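Opinion / Shop Talk

27/01/2024
By Viorica Tudose

The quote for the second robot was 31 pages long and I read every one of them, on a train, with a pencil. The word "bowl" did not appear once. I mention this because bowls are where our money went last year, and I'd like to save somebody else the surprise.

When we started planning the kitchen work at Nindcombe, everybody (me included!) wanted to talk about the arms. Reach, payload, warranty, whether to go with Osimach or wait for whatever Morin had coming in November. We had long, happy meetings about it. Then Mayu Yoshida asked what line the forks were on, and we all looked at the spreadsheet, and there was no line for forks.

So we made one. It was called "misc. kitchen" and it had $100 in it. By the end of the year we had spent $1,131 on cutlery, bowls, cups, cutting boards, storage bins, and a truly silly number of trips to the discount store, because a gripper that can manage one spoon needs to meet a lot of other spoons before I'd call it useful. Add the cables, the spare fingertips and the hours Thanasis Karamanlidis spent moving a countertop 2 inches to the left, and the "free" part of the project came to $2,637. For a big company that's lunch. For us it was the difference between hiring a summer student and apologizing to one.

My view, and I've argued it with Märta Midtbø more than once, is that small shops should budget the room first and the machine second. Pick the counter. Pick the clutter you expect to live with. Then go shopping for something that can work there.
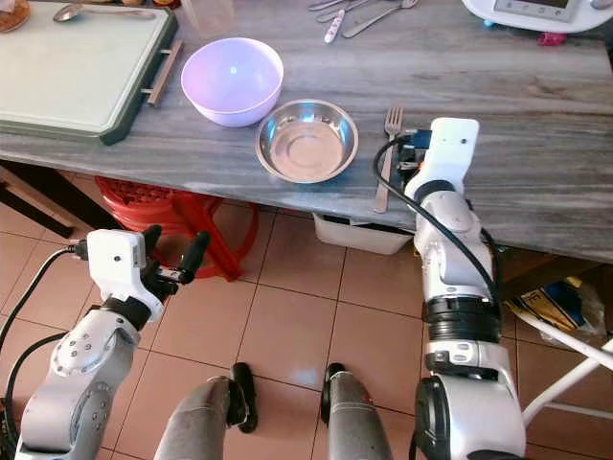
Märta says that's backward, that you can always buy another bowl but you can't grow a longer arm. Fair enough! I still think she's pricing it wrong. A longer arm is a number on a data sheet and you can compare it with the next one over. Mismatched forks, a shiny steel bowl that throws light everywhere, a plastic cup you can see right through - those are what eat your afternoons, and afternoons are payroll.

I'd also ask any vendor for a week's trial on your own counter with your own dishes, and I'd ask before talking about discounts. Nisura said yes to us. Two others said they'd get back to me, and I'm still waiting.

Our new budget has a line for forks. Märta wants it cut in half, and we're meeting about it on Tuesday.

Contact the editors | © 2024 | Back to top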